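Home | Forums | Ancient Languages | Members | Search

Reading group for Old Persian inscriptions, starting in April

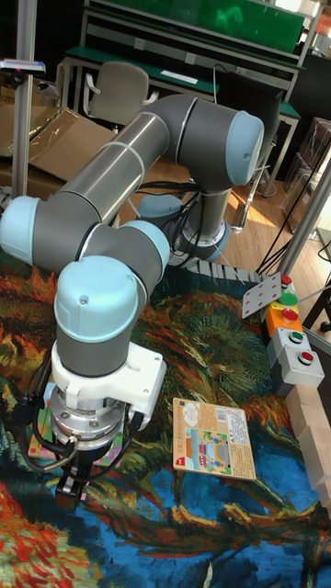 hverhoeven wrote:
Right, after two years of talking about it, let's do it! The plan is to read the Behistun text together from the first column, a few lines a fortnight, with everyone posting their own transliteration before we compare. Meron Derese has agreed to look over the grammar questions, and I've started a shared vocabulary list with 925 entries in it so far (yes, I got carried away over winter).

You don't need any background. If you can put up with learning a few dozen signs you'll be reading a king's name by the end of the first evening, and I still remember how good that felt.

clay_and_coffee wrote:
I'm in!! I learned the signs off a tea towel years ago and never did anything with them. Are we using cuneiform from the start or working from transliteration?

hverhoeven wrote:
Cuneiform from the start. It's a small sign list and the word dividers are a huge help.

gilmar_prado wrote:
Keen, but I'd argue against that. I ran a beginners' group at the Jindis library and we lost half the room in the signs. Once people moved to transliteration they were arguing happily about case endings within a month. The language is the fun part, and the script can come along later.

rosangela_p wrote:
I have to disagree with Gilmar (sorry, Gilmar!). The script is why most of my friends got interested in the first place. Also, if you only ever see the transliteration you forget how many choices the editor made for you, all those vowels that may or may not be there.

gilmar_prado wrote:
Fair point about the vowels. Could we post both, with the signs on top and the transliteration hidden underneath for those who want it?

hverhoeven wrote:
Love it. Done. I'll set up the first passage that way.

DeividasL wrote:
Is anyone going to put the Elamite and Babylonian versions alongside? I know it's more work, but the places where the three differ are my favourite bits of the whole monument.

rosangela_p wrote:
I can do the Babylonian, slowly. Elamite is beyond me.

hverhoeven wrote:
Let's keep those in a side thread so the beginners don't feel swamped. First passage goes up at 7 pm, and there's a spare set of Clanine sign cards here if anybody in town wants to borrow them.

Comments (3)

wattlebird: Over 3,000 views on the old planning thread and it's finally happening. Count me in for the side thread as well.

mderese: Happy to help with grammar. Please ask the small questions too, they're often the ones I have to go and look up.

tabletop_nev: Can I join halfway through? Shift work until winter, but I'd love to catch up.

We use cookies to keep you logged in and remember your settings. Accept | Manage preferences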